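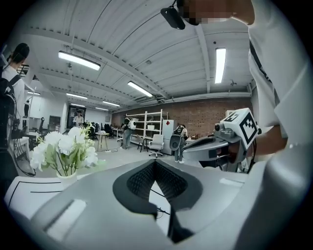

White shirt, cable underneath.

I gave up my car in May and have been walking to work since. I said I'd write something once I'd done it for a while, so this is it.

The walk is 40 minutes each way. I had expected to be bored by it and for the first fortnight I was. I tried podcasts, then an audiobook, and by June I'd stopped bringing headphones at all. Most mornings I go along the canal, past the back of Fiore (the bread smell starts well before the bridge), then up the hill by the old cinema, which is called Kinomano now and only seems to open at weekends.

Money first, as that's what people ask. The car was costing me £285 a month with insurance and parking. I've spent almost £800 since then on other things: two pairs of boots, a proper coat, taxis when I had to get to my aunt's, and train fares. So I am better off, but less than I'd told everyone I would be.

Shoes matter more than the coat. Efa Prosser told me to buy them half a size up and I ignored her, which is why there were two pairs.
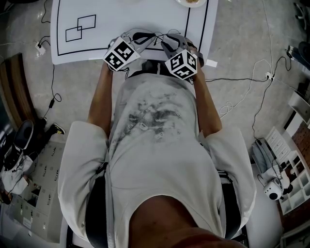 Grey T-shirt at the white worktop.

Things I miss: the big supermarket shop, and being able to say yes to a lift home for somebody else. I now buy food in small amounts on the way back and carry it in a rucksack. Potatoes are a problem. Branislav next door has offered to get them when he goes, and I've taken him up on it twice.

Rain has been fine. Wind is worse — there's a stretch by the playing fields with no shelter at all, and last week I walked it more or less sideways.

I haven't decided about January. Gemma thinks I'll have bought another car by then. I've looked at the bus times and there's one at ten past seven that would do on icy mornings.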